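# Open day at the Kerr building, simulation and handling cell

October 2025

Trotumetti opened the ground floor of the Kerr building to visitors for one afternoon. The program had two parts: a simulation station on the left of the hall and the Tanora handling cell on the right. The notes on this page follow the order of the tour. Groups were limited to 20 people, and each tour ran 38 minutes including questions.

## Simulation station

The first stop was a desk with two monitors and a keyboard. The operator loaded a work cell in Prasura, the in-house simulator, and stepped the arm through a short approach to a work surface. Visitors could ask for a different start pose, and most groups did. The simulator recomputes the path from the new pose and reports any joint that comes near its limit before the move is allowed to run.

Prasura renders a view from the wrist as well as a view from outside the cell. The wrist view was on the right-hand monitor for most of the afternoon. It is the one the operators use when they check an approach, and it takes a few minutes to learn to read. The fingers stay fixed at the bottom while everything else moves, so a small wrist rotation looks like a large tilt of the table.
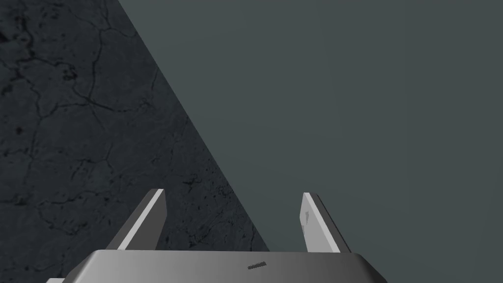 Surface textures can be swapped from a menu without touching the geometry. The team does this routinely when testing vision code. A detector that has only been run over plain, evenly lit surfaces will often report edges on a patterned one, and it is cheaper to find that out at a desk. The standard test set is 600 runs per texture, with the light direction changed between runs. Results are logged by texture name, and a texture that produces false detections goes back into the next set.

Several visitors asked how closely the simulated grip matches a real one. The answer given was that finger position and clearance match well, and contact does not match as well. Friction values are entered by hand and checked against the cell downstairs every April. Soft packaging is left out of the simulator for now and is tested on hardware only.

One group asked to see a failed approach. The operator lowered the clearance setting and ran the same move again. Prasura stopped the arm short of the surface and printed the joint angles at the stop. The log can be exported as plain text, and a printed copy was passed around.

## Handling cell

The Tanora cell is a fenced area with one arm, an infeed conveyor and 4 output positions. The demonstration program picked cartons from the infeed and sorted them by label. Cycle time was set lower than in production so that the individual moves could be followed from behind the fence.

The gate interlock was shown at the start of each tour. Opening the gate drops the cell to a protective stop, and the restart has to be made from the panel outside. Visitors with experience of older cells asked about restart position. The arm resumes from the last completed move and does not return to home first.

Tool changes were done by hand. The flange takes a parallel gripper or a vacuum head, and the program checks which one is fitted before it accepts a job. Loading the wrong program for the tool gives a fault on the panel and no motion.

## Questions left open

Two questions could not be answered on the day: whether Prasura will accept conveyor data recorded from the Tanora cell, and whether the texture set will be released outside the company. Answers will be added to this page when they are available. The handout from the simulation station can be requested at the front desk of the Kerr building.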